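Etholm 가사 자동화 과제 중간 보고 (1월분)

수신: Lodwood 기금 사업관리 담당
작성: Cirnavport 작업실, Delali Essien

## 1. 진행 요약

이번 기간에는 현관 정리 작업에 집중했다. 바닥에 놓인 신발을 집어 신발장 선반에 올리는 일이다. 지난 보고에서 다룬 수건 개기는 잠시 멈췄고, 코드와 기록은 그대로 보관 중이다.

시도 횟수는 모두 300회이다. 한 켤레를 선반에 올리는 데 평균 40초가 걸린다. 사람이 하면 몇 초면 끝나는 일이므로 속도만 놓고 보면 아직 쓸 만한 수준이 아니다. 다만 사람이 옆에 없어도 되는 시간대에 돌린다면 속도는 큰 문제가 아니라는 것이 우리 판단이다.

## 2. 잘 되는 것과 안 되는 것

똑바로 서 있는 신발은 대체로 문제없이 집는다. 발목 쪽 테두리를 잡고 들어 올리는 방식이 가장 안정적이었고, 밑창이 두꺼운 운동화도 이 방식으로 처리한다.

어려운 것은 옆으로 누운 신발이다. 두 짝이 겹쳐 있으면 어디까지가 한 짝인지 구분하지 못하고 둘을 함께 밀어 버리는 일이 잦다. 흰 바닥에 흰 신발이 놓이면 윤곽 인식도 나빠진다. 손가락이 가까이 갈수록 신발 일부가 손가락에 가려지는 점도 영향을 준다.

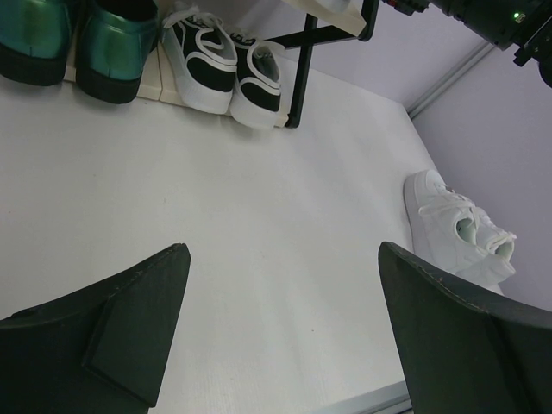
Korkor Akpalu는 중간 검토에서 집는 데 성공했는지만 세지 말고 짝이 맞게 나란히 놓였는지도 세어야 한다고 지적했다. 집에서 쓰는 사람에게는 한 짝만 올라간 선반이 정리 전과 별로 다르지 않다는 것이다. 이 의견을 받아들여 다음 기간부터는 한 켤레를 기준으로 성공률을 집계한다. 지금까지 쓰던 한 짝 기준 수치도 비교를 위해 함께 적겠다.

끈이 있는 신발은 따로 봐야 한다. 끈이 손가락 사이에 끼면 놓는 동작에서 신발이 딸려 올라온다. 손을 더 넓게 벌린 뒤 천천히 빼도록 바꾸었고 빈도는 줄었으나 없어지지는 않았다. 광택이 있는 신발은 조명에 따라 결과가 들쭉날쭉하다. 원인은 아직 확인하지 못했다.

## 3. 일정과 예산

- 선반 배치 동작 수정: 2주 지연. 손가락 패드 교체품이 늦게 도착했다.
- 겹친 신발 분리 동작: 시작함. 위쪽 신발을 먼저 옆으로 밀어 떼어 놓는 방법을 시험 중이다.
- Ofori 매장 시험: 장소 협의가 끝났다. 진열대에서 흐트러진 신발을 제자리에 돌려놓는 작업이며, 영업 종료 후에만 진행한다.
- 예산: 집행액은 계획 범위 안에 있다. 패드 구입비가 늘어난 만큼 출장비를 줄였다.

## 4. 현재 판단

가정 현관에서 혼자 맡길 수 있는 단계는 아니다. 신발 종류가 제한되고 바닥에 다른 물건이 없을 때는 중간에 손을 대지 않고 끝까지 가는 경우가 있다. 우산이나 가방이 섞이면 멈춘다. 매장 작업은 신발이 놓일 자리가 정해져 있어 조건이 더 낫고, 먼저 실용 단계에 이를 가능성이 있다고 본다.

## 5. 다음 기간 계획

시험용 신발을 약 14켤레로 늘리고 샌들과 장화를 포함한다. 겹친 상태에서 시작하는 시도의 비중도 높인다. 수건 개기는 현관 작업의 집계가 끝난 뒤 재개 여부를 정한다.

요청 사항이 하나 있다. Ofori 매장 시험 중에는 야간 입회 인원이 필요한데, 해당 인건비를 현재 예산의 예비 항목에서 쓸 수 있는지 회신을 부탁드린다.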